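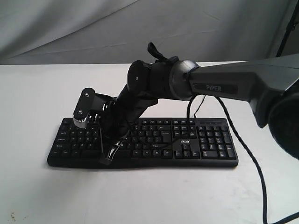 How many demonstrations should I record before the first training run?
Plan on 62 good episodes per task. Short tasks can get going with fewer, but 62 gives the policy enough variety in starting positions to be worth testing.

4. Recording your first episodes

Now the fun part! With the Tramley recorder running and the arm homed, you're ready to collect.

4.1 Open a new session and type a task line in everyday words, such as "press the space bar." Use the same wording for every episode in the session.

4.2 Move the arm to a start pose. Shift it a little each time (a few inches is plenty).

4.3 Press Record, wait for the tone, then perform the task at a calm, steady speed.

4.4 Hold still for a moment at the end and press Stop. Tag the episode Keep or Redo right away while it's fresh.

4.5 After every 9 episodes, move or turn the target object slightly. It makes a huge difference later on!

Note: Missed a key and recovered? Keep it. Recoveries are great examples to learn from. Yu-na Yook's starter set on the Skosix server has 21 of them, and they're well worth replaying.

Caution: Let the fingertip touch the keys lightly. If the force bar turns red, stop and back off before you continue.

Caution: Check that cables have enough slack through the full reach of the arm before each session.

4.6 Choose Session > Export. Go on to section 5 to check your files.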